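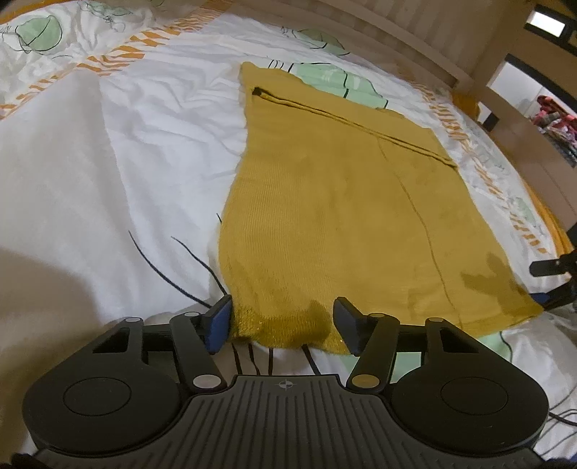

mustard knit on the spare bed, sparkly edge nearest

iqra_n
Posted 2026-06-19
How do you lot fold knits with a flared side? I'm putting the winter stuff away and this one beats me every time. It's wide at one end and narrow at the other, so if I go in half lengthways I get a big flap hanging out. I've got 13 more to do after it!

Meron W
Flap in first, then roll from the wide end. Mine all live rolled up in a drawer and they come out fine in January.

dustex_fan
Wouldn't roll anything with a fuzzy glittery edge, it sheds over everything else. Fold it flat, sparkly bit tucked inside, pillowcase over the lot.

Meron W
Never had a problem with rolling tbh. Pillowcase is a good shout though.

shihchieh
Is it fine rib? I'd fold along the seam down the middle and let the shape do what it likes. Life's too short. Love the bed cover by the way, are those cabbages?

iqra_n
Leaves or cabbages, we argue about it in this house too. Yes, fine rib. Tried Meron's way and it came undone on me, so I'm going flat with a pillowcase. Might try rolling on the plain ones.

Meron W
You need to roll it tighter!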